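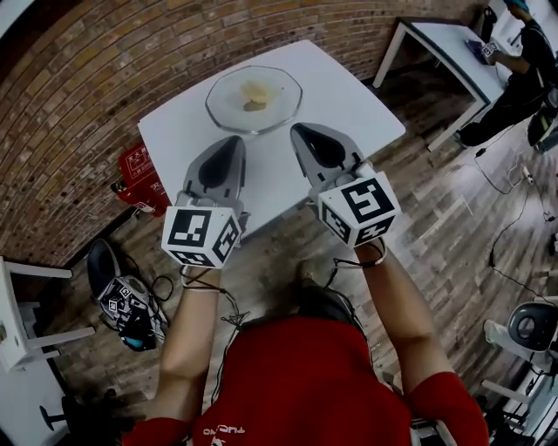

Both grippers pointed at the glass plate, marker cubes behind the fingers.

Wurnilholm hand-held grippers, the pair – reviewed by Graziella Sorrentino, 21/10/2021

I've wanted to write this one up for weeks, and I kept putting it off because every time I sat down I'd think of one more thing to try first! We bought the pair in September for 1,393 and have used them nearly every working day to record examples for our food-handling policy, the one that has to pick up small soft things and set them on a plate without squashing them.

If you've only ever gathered examples by steering an arm from a distance, the first hour with these is a real treat. You hold one in each hand, you do the job, and that's your example. My very first session was clumsy (I kept reaching too far and clipping the rim of the plate), but by the afternoon I'd stopped thinking about my hands and was thinking about the pastry, which is how I like it.

The finger pads deserve a kind word. They're dark and ribbed, they give a little, and they hold a crumbly bit of bread far better than the hard tips on our old Nalta set ever did. The squeeze is light too, and my thumbs thank them for it.
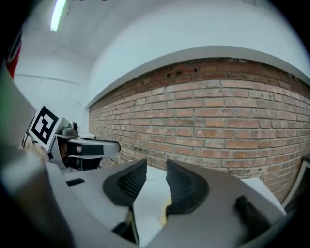
Tracking is where I have a few grumbles. The marker cubes work well as long as you remember to keep them in sight, and with two hands over one plate it's very easy to cross your wrists and hide one behind the other. Our room has a brick wall and a bright tube light overhead, and I had expected the bricks to confuse things, but they gave us no trouble at all. My own crossed wrists spoiled far more takes than the wall did.

Out of the first 448 recordings we kept 300, and I'd put most of the losses down to us and our habits. Ettore Orlandini, who does the sorting, would put all of them down to me – he has a point. Do have somebody look at the recordings on the same day, while you still remember what you were trying to do.

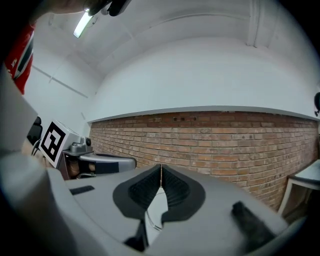
The cables are my other complaint. They're thin and light, fine, but they find their way around your wrists and then across the floor, and I've learned to shuffle. I'd happily pay more for a cordless pair. The manual is short and a bit stiff, though the people at Wurnilholm answered both of my emails kindly and quickly.

Would I buy them again? Yes, and I've already asked for another pair for our Pirkmont room. If your task needs a lot of force, I'd borrow a set first and see how your forearms feel after a full morning. For small, soft, fussy things on a plate, I'm very fond of them.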